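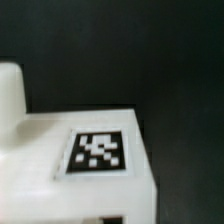
Figure 6. Marker block seen from the wrist camera, top marker in view.

6 Teaching a task by hand guiding

This section covers recording a pick-and-place task on the Pruvlow arm by moving it with your hands. For teaching with the remote handset, see the Driltau handset supplement. Both methods use the marker block as the reference for all recorded positions, so the block must be registered before either is used.

6.1 Before you start

The arm must be powered, homed and in Standby. The wrist camera must have been calibrated (section 4). Keep the cell lighting as it will be when the task is run. A change of lighting after recording is a common cause of lost markers.

CAUTION: In Guide mode the joint brakes are released. Support the arm with one hand before switching modes, and keep the enabling switch within reach of the other.

6.2 Registering the marker block

1. Place the block in the work area with its square top marker facing up. Fix it to the table so that it cannot slide.

2. Wipe the marker with a dry cloth. Do not use solvent on the white plastic.

3. Select Teach > Reference > New. The wrist camera view opens on the pendant.

4. Guide the wrist over the block until the whole of the top marker is visible, including the thin light-grey border. A slight angle is acceptable. In Figure 6 the marker appears skewed and a little soft at the edges of its cells.

5. Check for shadow. The upright post can shade part of the top face, as it does in Figure 6. Shadow on the white plastic may be ignored. If it reaches the black field, turn the block or move the lamp.

6. Hold the arm still and press Capture. Wait for the tone, which takes nearly 5 seconds.

7. Repeat from 2 further positions, changing the height of the wrist each time.

8. Press Accept. The pendant shows a match score. A score of 71 or more is required to continue.

Note: The post is offset from the marker. Use it to tell which way round the block is before each capture, and do not turn the block between captures.

6.3 Recording the task

1. Select Teach > Record and enter a name for the task.

2. Squeeze the enabling switch to its middle position and guide the arm to the start point. Press Mark.

3. Move through the task at a steady pace. Press Mark at each point where the gripper is to open or close, then use the gripper keys – do not force the fingers by hand.

4. Return to the start point and press Stop.

5. Play the recording back at reduced speed with the cell clear.

CAUTION: Pushing the arm by the camera housing will disturb the calibration. Hold it by the grey collar only.

If the block is moved after recording, repeat section 6.2. The stored path is shifted to suit and need not be taught again, provided that every point is still within reach.

6.4 Fault messages

REF LOST – the marker has left the camera view or is partly covered. Guide the wrist back over the block and wait for the message to clear.

REF WEAK – match score too low. Clean the marker, check the focus and repeat all captures.

PATH LIMIT – a joint came too close to its stop. Delete the last point and approach from another side.

Replacement marker blocks are supplied by the Drindumham parts office. Quote the code on the arm's rating plate when ordering.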